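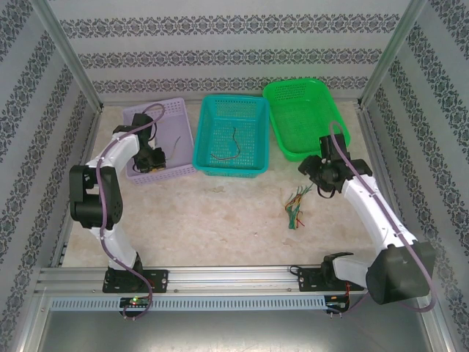
Dumotum Wires is a set of recordings and labels about sorting short lengths of wire into baskets by color. The wire is the sort that piles up on any bench where things get built: offcuts, old jumpers, leads that were pulled out and kept in case they were useful. Each recording begins with wire on the floor of the booth, usually as a small bundle, and follows it as it is sorted. The bundle in the first picture has green, yellow, red and orange in it, with the stripped ends fanned out, and two wires are already in baskets – a dark one in the purple and a brown-and-red one in the teal. The green basket has nothing in it yet. Most of this file is about the wires, the baskets and the labels, and the file layout is near the end.

What is in the set

156 recordings
200 tagged wires, reused across recordings
3 baskets
1 label file per recording
1 wire sheet for the whole set (wires.csv)
1 list of known mistakes (errata.txt)

Recordings start when the wire has been put down and the booth is clear of hands. They stop when the last wire is in a basket or when the time limit is reached. We kept the ones that hit the limit. They have finished = no in the label file.

The wires

All the wire came out of a mixed scrap box at the Mimholm workshop. Some of it is hookup wire and some is from old looms that were taken apart. We did not buy any new wire for this. Lengths vary, and so does stiffness, which matters more than we expected when we planned the set. A stiff wire keeps whatever curve it had when it was put down. A soft one changes shape every time it is touched, and it will hook itself over the rim of a basket if it gets a chance.

Every wire has a row in wires.csv with these columns:

wire_id – W001 to W200
color_1 – main insulation color
color_2 – second color, if there is one, otherwise blank
core – solid or stranded
length_mm – measured flat
ends – stripped, cut, or one of each
frayed – yes or no

Frayed ends were left as they were. Stranded wire with splayed ends catches on its neighbors, and a lot of the bundles hold together for that reason alone. If you are only interested in clean single wires, filter on frayed = no and core = solid. That leaves you with 100 wires.

Length was measured once, before recording started. A few stranded wires have lost strands since then and may be slightly short of the value in the sheet. We did not go back and measure again.

The baskets

Three plastic mesh baskets: purple, teal, and green. They are light and nothing holds them down, so they shift and turn when something pushes on them. We put them back in a row at the back of the floor between recordings but did not line them up to a mark. Expect the green one in particular to be at an angle or sitting a bit farther back than the other two.

The mesh was a compromise. It lets you see wire through the side of a basket, and that helped a great deal with labeling. It also means a thin wire can poke out through a hole. We count that wire as inside as long as more than half its length is in the basket.

Sorting rule

Purple basket: black, gray, blue, violet, and any other dark wire.
Teal basket: red and brown, including wires with both.
Green basket: green, yellow, orange, and white.

For a wire with two colors from different groups, go by color_1. Wires were sorted by insulation only. Bare copper at the ends does not count as a color, even on a short piece where there is nearly as much copper showing as insulation.

The baskets are not matched to the wires they take, apart from green. An early version of the rule had every basket matched, and we dropped it when we saw how little purple wire was in the box.

The booth

The floor has a beige marble pattern and the walls are papered in pale gray with dark damask bands. The paper was put up for a previous set and we left it. It is busy to look at, and the bands on the side walls run at a slant in the recordings. The floor is the part that gives trouble. Tan and white wire is hard to pick out on it, and there are a handful of labels where the person marking had to step back and forth through the recording to find the end of a wire.

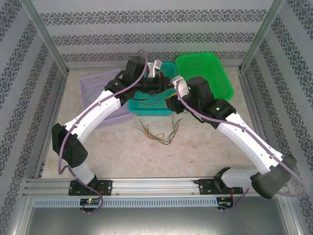
The baskets in the booth, with the two grippers nearly meeting above the upper edge of the teal one.

Labels

Labels were made in Cinier and exported as plain CSV. Each row is one event. The events are:

touch – a wire or bundle is moved without leaving the floor
lift – a wire leaves the floor
split – a bundle becomes two or more separate pieces
drop – a lifted wire lands outside any basket
in – a wire comes to rest in a basket
out – a wire that was in a basket leaves it

Split events were the hardest to agree on. Two wires that are barely touching look like one piece from some angles. Our rule is that a split is marked at the first moment when floor can be seen all the way between the pieces. If that never happens clearly, the event is marked with sure = no.

An in event needs the wire to be still. If it is draped over the rim and later slides in, the event goes at the time it stops moving and not when it first crossed the rim. If it slides the other way, onto the floor, that is a drop.

Please don't assume that every in event is correct sorting. The column basket says where the wire went and the column target says where it should have gone. They do not always agree, and we made no attempt to fix or leave out the recordings where they differ.

Example rows

time_s, wire_id, event, basket, target, sure
14.2, W031, touch, , teal, yes
19.8, W031, lift, , teal, yes
27.5, W031, in, teal, teal, yes

Known problems

Red and orange. Some of the older wire has faded and there is no clean line between the two. We went by the sheet, and the sheet went by one person looking at the wire in daylight. Filter out W088 through W094 if this matters to you.

Leftover wire. In 11 recordings, a wire from the one before was still in a basket at the start. It has no lift or in event and shows up in the start column of the recording list. These are fine to use if you only look at changes, but a count of wires in baskets at the end will be off.

Tangled pairs. Two wires that go into a basket together get two in events with the same time. One of them may belong in a different basket.

Missing IDs. The tags are on the storage sleeves, not on the wires, so a wire was identified by color, length, and ends. Where two wires could not be told apart, wire_id is blank and the color is given in the notes.

Folder layout

recordings/ – one folder per recording, numbered from 001
labels/ – one CSV per recording, same numbers
wires.csv – the wire sheet
recordings.csv – bundle makeup, start state, finished yes/no
errata.txt – read this before reporting a mistake

There is no fixed training and test split. If you make your own, split by wire and not by recording. The same wires come back many times, and with a split by recording you will have most of them on both sides.

Using it for something else

The wire sheet can be used without the rest. One group at Harms took it as a starting point for a scrap inventory and added columns for gauge and insulation type. Those columns are not included here as we have not checked them. If you have a good way of measuring gauge on badly frayed stranded wire, we would like to hear about it.

The set will not tell you much about sorting cable in general. There are no connectors, no coiled leads, and nothing thicker than ordinary hookup wire. All the sorting is by color.

Changes

1.2 – October. Corrected target for white wires, which had been listed under teal. Added the start column.
1.1 – Added sure to all label files. Renamed the event "release" to "in".
1.0 – First version.

Contact

Audrey-Anne Arsenault looks after the wire sheet and the labels. For a label mistake, send the recording number, the time in seconds, and what you think it should say. Corrections go into errata.txt first and into the label files with the next version.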